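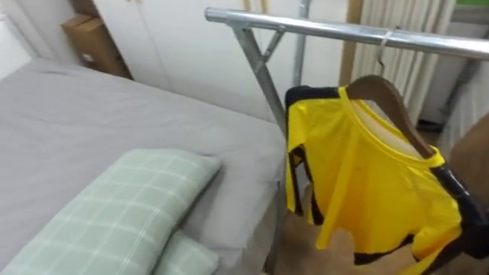

Yellow shirt with black trim, on its hanger.

Washing printed football shirts - what temperature?
Posted in Laundry and Clothes Care, 2026-02-05

stadow_end
I have a few polyester shirts with printed numbers. The last one cracked across the back after two washes at 40. Is 30 low enough or should I be doing them by hand?

pegbag75
30, inside out, slow spin, no softener. I've done my lad's Palline kit that way since May and the print is fine.

Marrowfat
Hand wash only for anything you care about. Machines rub the print whatever the temperature.

pegbag75
Don't agree. A net bag stops most of the rubbing. Hand wringing is worse for the numbers than a slow spin.

Marrowfat
Then don't wring it. Roll it in a towel.

tollgate402
The heat that does the damage is usually the dryer or the iron. Did yours go in the tumble dryer?

stadow_end
It did, on low. I'll stop that.

tollgate402
Hanger, out of the sun. Polyester dries quickly anyway - no need for the dryer.

2 people found this helpful
Share | 2,045 views

Recent threads
Getting grass stains out of white socks
Trosirer airer - spare feet?
Musty smell in towels

Contact us | Back to top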